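The Basket by the Fridge

By Trinity Strickland

Marisol Villanueva keeps her apples on the top shelf of the refrigerator, at the front, where most of us keep the milk. The milk has been sent down to the door. "Milk can look after itself," she told me, already halfway across her kitchen in Irkley with the door swinging open behind her. "You'll go and find milk. Fruit has to be seen or you'll eat crackers."

I had driven out on a Friday in May to talk about her newsletter on small kitchens, which goes out to 3,334 readers and which I have loved since the very first one landed in my inbox. We got to the newsletter eventually. First we spent most of an hour on fruit – where it lives, how cold it should be, what you put it in – and I came home and rearranged my whole refrigerator before taking off my coat.

Her idea is so simple that I was a little annoyed not to have had it myself. Keep a basket on the table closest to the refrigerator. Each morning, move into it only the fruit that's going to be eaten that day. Everything else stays cold. When the basket is empty you're finished, or you get up and make another choice, and either way you've looked at what you have.

"I used to own a gorgeous bowl," she said. "Blue, huge, a wedding present. It held enough pears for a school. And every week I threw out the bottom layer!"

The bowl now holds mail.

What replaced it is a little plastic basket with holes in the sides, the sort you can pick up at Dunleavy for 3 dollars. I'd always thought of these as something for clothespins or bath toys. But the holes let air reach the fruit, the plastic rinses clean in a second, and the thing is so light that you'll happily carry it out to the porch. Villanueva likes yellow best. She says red fruit looks good enough to paint in it, and she's right.

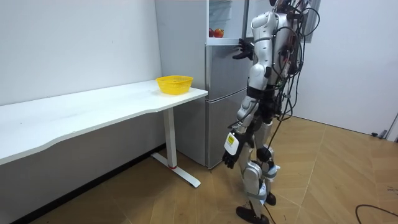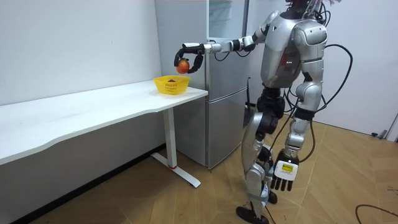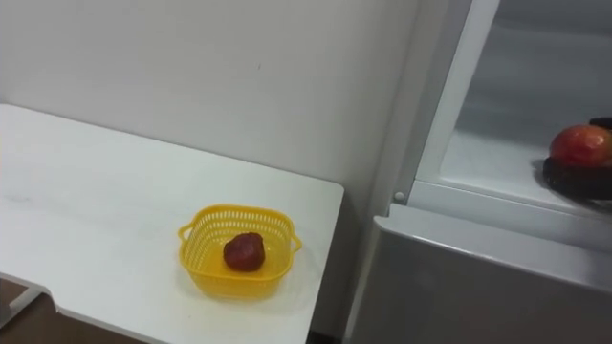

Drarkum Home | Issue 145 | Page 38

The table matters nearly as much as the basket. Villanueva is a great believer in having a plain surface within arm's reach of the refrigerator door, and she'll give up a good deal of floor to get one. Hers is a narrow desk that used to belong to her son. You open the door, you pick, you turn, you put it down. If the nearest clear spot is across the room, she says, the basket will migrate to the far counter within a week and end up full of batteries.

She suggests white, or something close to it, for the top. Crumbs show up on it and so do scuffs (hers has plenty, and she couldn't care less), but so does a single plum, and from the doorway too.

As for what goes in, apples are the easy case. They keep for ages in the cold and they're lovely an hour after they come out, when the smell wakes up. Plums she buys firm and leaves in the basket overnight before they ever see the refrigerator. Strawberries she brings out at the last minute, unwashed, and rinses right there in the basket under the tap, which may be my favorite trick of the visit. Bananas don't take part. They hang on a hook by the window and she refuses to discuss them.

The morning pick has turned into a small event in the house. Her daughter chooses by color. Her husband goes for whatever is oldest, out of duty, and then sneaks back for a better one. When she wrote the whole thing up for the newsletter last spring, 871 people wrote back, many with photos of their own baskets, and she answered every one of them over the summer. A reader sent a picture of a wire one from an old Trosunix bicycle, scrubbed up and lined with a dish towel. Another had put hers on a stool, having no table to spare, and reported that the dog had learned to like apricots.

I've been at it for over 3 weeks now. My basket is green, since the store was out of yellow, and it sits at the end of the table beside the refrigerator with two apples in it as I write. The crackers are still in the cupboard. I had forgotten which one.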